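Re: [teleop-list] How many demos before it stops fumbling?

On 14:20, Tai wrote:
> We recorded 300 demos by remote control at Ustgate and the arm still dithers over the cup. Keep going, or start again?

Keep going! We were stuck at 434 too, and then we began moving the bowl and the sponge between takes (and swapping drivers), and what a difference. We're at 2880 now and I can't wait to hit 3000 in February. Slow hands help as well.
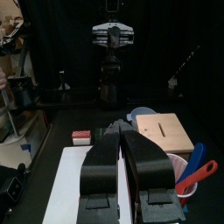 Florian Riedl
Teleoperation lead, Drandville

The wooden box with the slot is next on my list. Send me your worst takes, I'd love to see them!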